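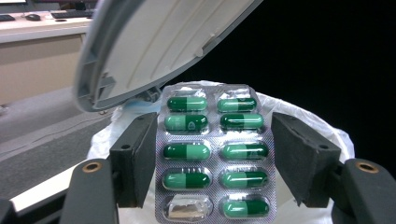

Choosing finger pads for hand-held grippers: foam or rubber?

Posted by lim_bench
Hello all, and thanks for having me! I'm trying to settle on finger pads for a pair of hand-held grippers and I keep going back and forth. The Jinitow pads are soft and a bit squishy, and the Zornden ones are firmer and cost $17 more a set. My test job is dropping small rubbish into a little pedal bin. Does anybody have a favourite for thin, stiff things like blister packs?

gututow_fan
Oh, I do love this sort of testing! I'd go soft for thin items, as a bit of give helps keep them from twisting.

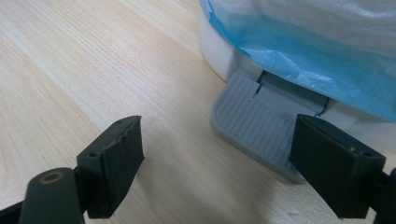 Pad angle matters at least as much as what the pad is made of, in my experience. I lost a whole afternoon to it in April. Try closing the fingers on something low and fixed before you trust them with a wrapper. A ridged foot pedal like the one on that bin is a good spot for checking that both pads sit at the same height. I did over 500 grabs on one soft set before the edges went, so they do last.

Zornden937
Firm ones. Mine are fine.

kettle_and_cable
I'd say keep both sets and swap as you go, if the budget allows. Crinkly wrappers are forgiving and nearly any pad will hold them,

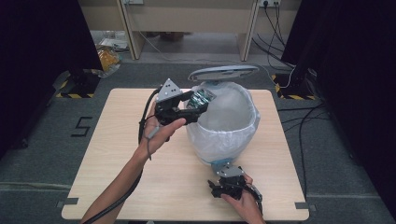

but a stiff flat pack wants an even squeeze, so I'd test with that first and leave the easy stuff for later. Give the cable plenty of slack too, or you'll feel it tugging at your wrist by grab 230!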